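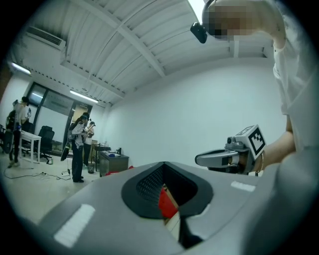 Should a small lab buy hand-held grippers before it buys a robot arm?

For most small labs the grippers should come first, as long as the budget also covers spare parts, storage and the hours of the people who will hold them. The arm can wait until you have recordings worth training on.

Trutolport Hand-Held Gripper Pair – Review
Posted 21/01/2020

We bought two pairs of the Trutolport grippers through Owusu, a reseller that handles a lot of lab equipment in our area. The order also included the Distolora head camera set and a box of spare marker blocks. We have used all of it since June, mostly for tabletop work with bags, clothing and small household items. This review is written for anyone putting together a purchase request, so there is more in it about money and planning than about data formats.

What you get

A pair comes as a left and a right unit, already matched. Each unit has gray jaws, a hand grip and a mount for the marker block. Two blocks are in the carton. The blocks are white with black square patterns, and they slide onto the mount and lock with a screw. There is a printed sheet with setup steps. It is short and it leaves out how tight the screw should be, which cost us an afternoon. Hand tight plus a small turn is enough. Any more and the plastic around the thread starts to whiten.

The jaws close with the fingers and open on a spring. The spring is on the stiff side. People with smaller hands noticed it first, and after a long session everyone did. Trutolport sells a lighter spring as an option. I would order it from the start for at least one pair, because adding it later means a second shipping charge and a customs form.

How they handle

Good on rigid things, fair on cloth, and better than I expected on bags. Straps and handles are easy. Small metal zipper pulls are harder, and this is where the shape of the jaw tips matters. The standard tips come to a point, so you can get hold of a pull, but it takes practice to keep it from turning sideways. We tried the rubber sleeves sold as an extra. They grip better and they wear out quickly.

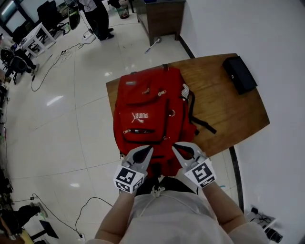 A backpack makes a good first task for another reason, too. It needs both hands. One gripper has to hold the fabric still and the other has to pull, and a new operator finds out in a few tries whether the units feel balanced. Ours did. The weight sits close to the wrist, and there is no pull to one side even with the block fitted.

Bring your own objects if you can get a demo. Owusu let us try a pair for a day before ordering, and the blocks and cups in their demo kit told us very little. A jacket or a school bag with stiff zippers will tell you more.

Tracking

The marker blocks have patterns on several faces, so the camera can usually find at least one of them when you turn your wrist. We lose tracking in two situations. One is when the hands cross. The other is glare, and glare is a room problem. Overhead tubes over glossy floor tiles gave us trouble in one part of the lab until we moved the table. If you are planning a new space, put matte flooring or a plain mat in the budget. It is cheaper than the time spent sorting out bad recordings.

The Distolora head set is light and sits well. The strap padding is thin. It shares a charger type with nothing else we own.

We also priced the Rudis tracking system, which does away with printed markers and uses sensors fixed to the walls. It is a nice system. It needs an installer and a yearly service plan, and it stays in the room where you put it. If you have a permanent room and steady funding, get the quote. We move rooms too often.

The budget

Our first request covered the grippers and the cameras and not much else. It was turned down, fairly, for having no running costs. The second version went through. These are the lines I would put in from the beginning:

Spares. Marker blocks get dropped. Springs and tip sleeves wear. We set aside 10 percent of the equipment price for the first year and used nearly all of it.

Power and cabling. Buy more power strips than you think you need, and buy floor covers for the cables in the same order. We left out the covers. Cables across a walkway are a nuisance when people are wearing equipment and looking at their hands, and the safety office will raise it anyway.

Tables and chairs. Any solid table will do. Check the height with the grippers in hand, since they add length to the forearm and a table that is fine for typing is a little high for this. Chairs on wheels are handy between sessions and in the way during them, so plan where they go.

Storage. Recordings fill drives faster than the product page suggests. Ask the vendor for a sample session, check the size yourself and multiply.

Operators. This is the largest line by far. We run sessions in blocks of three hours with breaks, and hands get tired before that if the stiff springs are fitted. Work out the pay for operators before you work out how many pairs to buy. A second pair with no one to hold it is money on a shelf – we had that problem for most of the summer.

An arm. We left it for the next budget year. The jaws on the Trutolport units are made to match a version that bolts to an arm, and the vendor quotes that part separately. Get the quote now even if you are not ordering, and ask how long it stays valid.

Ordering and support

Owusu quoted a delivery time of four weeks and met it. One block arrived with a chipped corner and was replaced without an argument. Trutolport itself is slower. Emails about the software get an answer, but expect to wait, and the answer is often a link to the same setup sheet. The phone line is better.

Things I would change

A lighter spring as standard. A case in the box – at the moment it is an extra, and the foam in it is cut for the units without their blocks, so you take the blocks off and recalibrate each time you travel. Left and right labels that can be read from a normal distance.

Rating

4 out of 5 for the grippers, and three for the Distolora set on account of the strap and the charger. I would order the grippers again, with the lighter springs on both pairs and the cable covers in the same purchase. If your budget only stretches to one pair, buy one pair and put the rest into operator hours.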